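Product Review: Orange Soda in the Large Plastic Bottle, Assessed for Canteen and Meeting Room Service
Londell Hospitality Purchasing Office
Reviewed by Declan Ní Mhurchú

Scope

The Purchasing Office reviews beverages before they are added to the approved list for staff canteens, visitor lounges, and catered meetings. The present review concerns a carbonated orange drink sold in a plastic bottle with a wraparound label. It was requested by the Caruso building, where the previous orange drink was withdrawn in October and guests have asked for a replacement.

The review considers storage, ease of identification, pouring, and taste. Price is handled separately under the supply agreement with Flultik and is mentioned only where it affects the recommendation.

Storage and handling

Bottles were kept in the Carkivance storeroom on standard shelving and moved to the refrigerators the evening before service. They stood upright without difficulty and fitted the door racks of the older refrigerators, a point on which two earlier candidates failed. Staff reported no leaks during transport between floors. The caps required a firm grip on first opening, and several servers preferred to use a dry cloth.

Identification on the shelf

Canteen staff often work quickly and in poor light, and the office gives considerable weight to labels that can be told apart at a glance. The label in this case is mainly a warm orange, with a red-orange band along its upper edge and green lettering outlined in white on a white panel. The slanted lettering is large. Servers asked to fetch the orange drink from a mixed refrigerator did so correctly on each occasion.

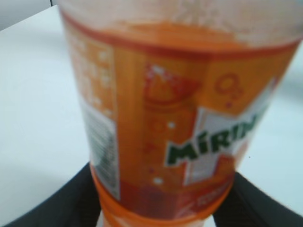
The bottle label at close range, with part of the brand name and the fruit illustration.

The fruit illustration and the bubbles make the type of drink clear to visitors who do not know the brand. The plastic over the label is pale and translucent, and orange liquid shows through it. The office would have preferred fully clear plastic in that area for checking fill levels on opened bottles.

Taste and service

The drink was offered at lunch to 119 members of staff, of whom 71 completed a comment card. Most respondents found it pleasant when well chilled. The flavor is sweet, with a mild bitterness at the finish that several people compared to orange peel. At room temperature it was judged too sweet, and the office shares that view.

Carbonation was strong on opening. Servers should pour slowly down the side of the glass, particularly at the first pour. An opened bottle returned to the refrigerator kept an acceptable level of carbonation until the following lunch service and was noticeably flat after that. Opened bottles should be marked with the time of opening and discarded at the end of the second day.

Rating and recommendation

Overall rating: 4 out of 5.

The drink is approved for canteens and visitor lounges. For small meetings, where a large bottle is rarely finished, sites should continue to order individual cans. An initial order of 1086 bottles has been proposed across all sites, subject to available refrigerator space at Caruso. Comments from site managers may be sent to the Purchasing Office before the order is placed.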